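Foam Dice and Mini Dice – Frequently Asked Questions

Before you write to us, please look if your question is already answered on this page. Javiera Ibarra reads all the messages at Colirside, and she answers in the mornings.

What is in the Rirnolgate set?
The set has large foam dice in several colors, small translucent dice, and a clear container. The foam dice have black pips, not numbers, so also children who do not read yet can play with them.
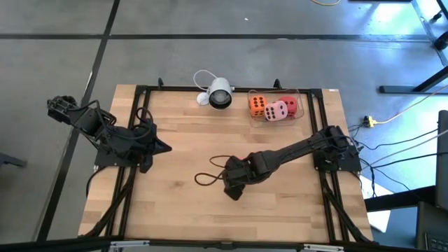 Orange, pink and red foam dice in their clear container.

Can I buy only one color?
Yes. Please write the color in the order note. Orange is the color most people ask for, and in January we usually have to wait for a new delivery. The item number for single foam dice is 571.

Do the foam dice make noise?
Very little. This is the reason why many schools choose them. The mini dice are hard and you will hear them on a wooden floor or table, so for a quiet classroom we recommend to put a cloth under them.

Which size should I use for which game?
For counting games with a group, take the large ones – everybody in the circle can read the pips. The mini dice are better for board games. Some teachers use both together: the foam die gives the number of steps, and the color of the mini die decides who moves. 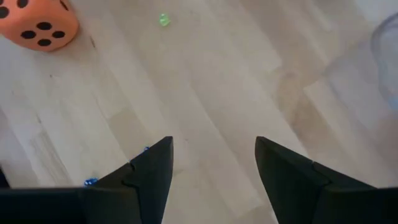

If you play on the floor, agree first on one rule: a die which leans on a wall or on a shoe is thrown again. The mini dice can travel quite far, so count them before you put the set away.

Are the mini dice safe for small children?
No. They are small enough to be swallowed. Please give them only to children who are older than three years, and keep an adult near.

How do I clean the foam?
Use a damp cloth and a little mild soap. Do not put the dice in the washing machine, and let them dry completely before you close the container.

What can I play on a table?
Uriel Acuña wrote a booklet with 92 short games, and most of them need only a table and a few dice. A good one to start is "Big and Small": every player throws one foam die and one mini die, and subtracts the smaller number from the bigger.
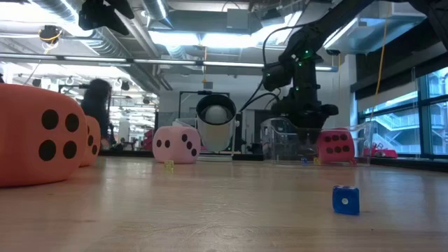
Ordering and returns

How long does delivery take?
Orders from our Montecinos store leave on the next working day. You can return an unused set within 70 days.

I lost one mini die. Can I get another?
Yes, we send single mini dice in an envelope. Write to us with the color you need.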